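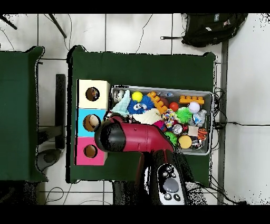
Can a robot tidy up a child's room yet?

Parts of it, slowly, if somebody sets the room up first and stays close by. No machine you can buy today will do the whole job in a home it hasn't been prepared for.

Household Machines, Unit 3: Tidying
Handout, revised 30 Dec 2020

Read this before the tidying session and bring it with you. The vacuum cleaner notes from June are still good and I won't repeat them.

Tidying looks like one chore. Written out for a machine it is a string of small ones: find a thing, decide what it is, get hold of it, lift it clear of its neighbors, carry it, let go in the right spot. A weak link anywhere spoils the rest. Sales material nearly always shows the carrying, the one part factories solved decades ago.

Take a mixed bin. A baseball keeps its shape however you pinch it. A sponge squashes, which is forgiving. A rope knot has loops that catch on whatever lies beside it. Clear plastic is hard for many cameras, and cloth has no fixed shape at all, so a program that knows what a cloth looks like flat may know very little about the same cloth in a heap. Then there is the question of where things go. A box with a round hole in it asks the arm to line something up, and a soft toy doesn't line up the way a ball does.
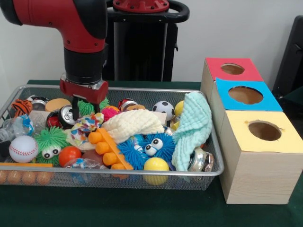
Desjardins

Now the depth problem. With everything spread out on a table, picking is fairly tame. In a pile, fingers have to go down between objects, and they touch things they weren't sent for. Pull a corner of muslin out from under a can and the can moves too. The plan made a second ago is already old. People deal with this by feel and hardly notice doing it.

On claims. Suppose a brochure reports 200 picks in a session. Ask what was being picked. If it was one kind of block, the figure tells you little about a toy basket. Ask also:

Who filled the container, and did they choose how?
Was a dropped item put back by hand?
Does a pick count if two things come up together?
How long did the whole job take, start to finish?

Worked case. Staller wants to sell a tidying arm to day nurseries and gives a score of 900 for "items handled." Prorkico tests the same arm and gives 21 baskets emptied. Neither tells you the failures. You can't rank the two numbers, and I will mark down any answer that tries.

My own view, which you are free to argue with: shop floors will get there well before homes do, because a shop floor can be changed to suit the machine. Parts arrive in trays. In a home the bin is whatever the child left.

For next time, read the Gekeo trial notes and write one page on what they leave out. Use your own kitchen drawer for comparison if you get stuck.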